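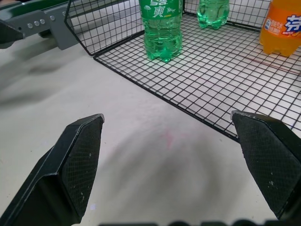
The Snack Shelf at Nenon: Work in Pictures

In May our packing office at Nenon started to use a two-armed robot for the snack and drink orders. Before that, two people filled every rack by hand, and on a busy shift it was 144 bottles to lift before lunch. I made this small gallery because many colleagues from the Holta building asked me how our days look now.

The people are still here, but their tasks are different. Rin Hayashi was a picker for many years and now she plans the order of the racks. She told me that her shoulders are better, and that she misses talking with her partner on the line. Osamu Yagi learned to stop and restart the arms by himself, and he is a little proud of it. Not all of us are happy - Chrysoula Drakos thinks the training was too short, and I agree with her. We received 46 pages of instructions and only two mornings to practice.

What changed most is the waiting. A person takes a bottle quickly, the arm takes its time, and we had to learn to be patient next to it.

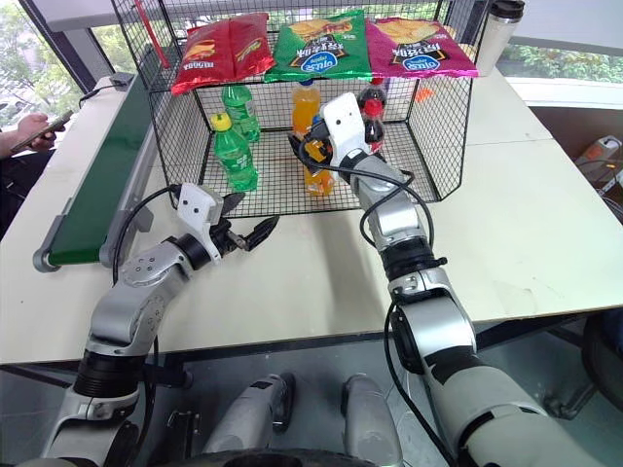 The right arm at the orange drinks, under the three bags of chips. Green bottles on the left, cola on the right.

Text and selection: Kumiko Kudo

Contact: Nenon packing office | © Nenon | Back to top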